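Pince à main Prelen – Mise en route, section 2 : comparaison des doigts

À lire avant le premier essai. Version du dimanche 25 août 2024, M. Maldonado.

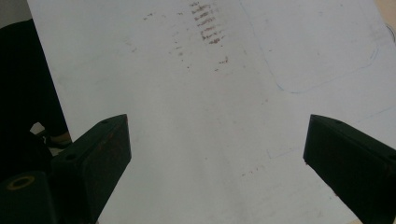
2.1 Préparation

1. Feuille blanche à plat, grand format. Feuille déja marquée : ok, tant qu'elle ne plisse pas.
2. Doigts ouverts, pointes à la même hauteur. Sinon desserrer la vis du haut, recaler, resserrer.
3. Tracer le contour de l'objet au stylo bille, trait léger. Sert de repère pour la repose.

Note : noter le numéro de lot des doigts (1662 = Rowlands, 3747 = Unomero). Ne pas mélanger les deux.

2.2 Essai

4. Lancer l'enregistrement sur le contrôleur Ninddale. Attendre le bip.
5. Saisir, lever, reposer dans le contour. 10 prises par jeu de doigts.
6. Changer de jeu, même feuille, même objet. Recommencer.

ATTENTION : ne jamais serrer à vide, les pointes s'abiment.

ATTENTION : couper le contrôleur avant de toucher aux vis.

Note : rayures sur les faces internes, normal. Jeu dans un doigt, pas normal : arrêter, voir section 4.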